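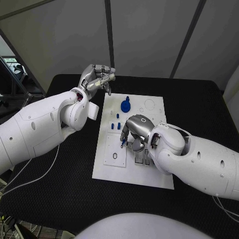 Small blue parts, white board, black table.

A thread about instruction manuals. I have been reading them for fun since I was a kid, and I would like that held against me now so we can move on.

My current favorite is for the Tonotis bookcase. It has 13 steps. Steps 1 through 12 are each one screw. Step 13 is the rest of the bookcase.

You know the drawing. Exploded view, every panel floating in space, dotted lines going everywhere, and in the corner a little bald guy with no face who is having a much better afternoon than you are.

I relate to the other little guy, the one with the X through him. He's doing it alone. He's doing it on the hard floor instead of the rug. He is me and I live in the X.

Wordless manuals were supposed to fix translation problems. Fair enough, printing a booklet in a couple dozen languages costs money. But I have now stared at a drawing of a cam lock for so long that I'd take instructions in any language at all, including ones I'd have to learn first.

The opposite problem is my coffee maker, a Kodikara, which came with a manual of 266 pages. It makes coffee. That's the whole range of things it does.

I read it anyway. The first stretch is warnings. Don't put the coffee maker in the bath. Don't put the cord in your mouth. Don't let the coffee maker be operated "by persons in a hurry," which rules out everyone who has ever wanted coffee.

The part about making coffee is on one page. It says to add water "to the desired level" and coffee "to taste." Thanks, Kodikara. I'd gotten that far.

Then there's the troubleshooting table, my favorite form of writing.

Problem: unit does not turn on.
Possible cause: unit is not turned on.
Remedy: turn on unit.

I've read entire novels with less going on.

Somebody asked under an earlier post whether old manuals were better. Some were! My parents had a sewing machine book that took you from threading the needle to making a lined coat, and it assumed you'd get there. It had a chapter on oiling. It had a paragraph on posture.

It also had a two-page spread where a lady in pearls hems a curtain and looks like she's about to be told she won a car, so let's not get too misty about it.

What the old ones did well was part names. Everything was called something. Presser foot, feed dog, bobbin case. You could phone a store and say "I need a feed dog" and the person on the other end didn't hang up.

Now I call Grirnex about the desk fan and I have to say "the gray thing, the one by the other gray thing," and they ask me for the part number, and the part number is printed on the gray thing, and the gray thing is the part I don't have.
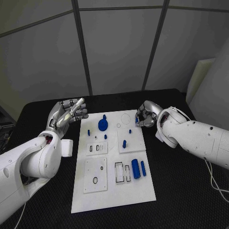 Small parts are where a manual earns its keep or doesn't. The good ones print every screw at actual size so you can lay yours on the page and match it up. I think this is the single kindest thing a technical writer can do for another human being.

The bad ones print them all the same size and then mention at the bottom, in type you'd need a jeweler for, "not to scale." Then why did you draw it.

The Tonotis sheet promises 10 long screws. My bag had 11. I'd much prefer to be one short. A missing screw is their fault. An extra screw means that somewhere in my bookcase there's a hole with an opinion about me.

I did email them. The reply told me to consult the manual.

Yes, I keep them all. There's an accordion folder. It has a tab for appliances I no longer own, and that tab is the fattest one. I have the full documentation for a bread machine I gave away in Isura two apartments ago.

I could scan them. Last July I said I would scan them. I bought a scanner. The scanner came with a manual, so you can guess how July went.

A few people want to know how to write a decent one. I'm not a professional, but I did once write the instructions for our building's laundry room, 1500 words, laminated.

Management replaced it with a sheet that says PUSH HARD. I have to admit the line moves faster.

So, from a bitter amateur: say what the finished thing should look like before step one. Put the warning ahead of the step it's warning about. If two panels are nearly the same, tell people which edge has the extra hole. If it takes two people, say so on the outside of the box, while they still have friends in the store with them.

And never write "simply." "Simply attach the rear bracket." I have never simply attached anything.

Replies are open if you want to send me your worst page. Photos are fine, straight on if you can manage it, and please include the troubleshooting table. I'm especially after garage door openers and anything with a "quick start" guide longer than the regular one.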